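Omport Neighborhood Police Liaison Group
Minutes of the meeting, March 2019

Present: Caoimhe Horgan (chair), Elżbieta Ostrowski (minutes), Cecilia Issahaku, Zbigniew Kaczmarczyk
Apologies: Bohumila Ďurica

1. Minutes of February
Accepted with one correction: the foot patrol on Plalar Street begins at 4 p.m.

2. Foot patrols
Mr. Kaczmarczyk informed the group that two officers are now assigned to Plalar Street and the bus station. Shop owners asked that the officers come inside and introduce themselves. The chair will pass this request to the sergeant. 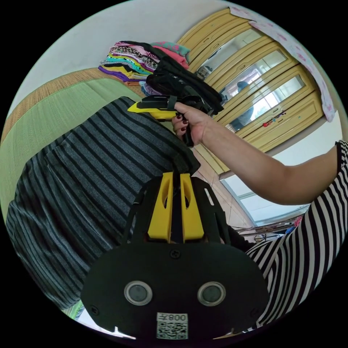 3. Property marking evening
The group discussed the evening for marking bicycles and tools, to be held in the Pietrzak hall. Ms. Issahaku has ordered 80 labels for it. She proposed a small white sticker with a black QR code, of the same kind as the one on the black base with the yellow fingers, and a short number printed beside the code. Mr. Kaczmarczyk asked if such a sticker can be removed easily from a bicycle. Ms. Issahaku will ask the supplier, Cludonent, and report by e-mail.

4. Lost property desk
The desk at the station is closed during lunch, and residents have complained about it. It was agreed to write to the station and ask for one late opening per week. Action: Ms. Ostrowski.

5. Other business
The street light behind the pharmacy is still broken. Ms. Ďurica had sent a note about this and she will call the city again.

The meeting was closed at 8:15 p.m.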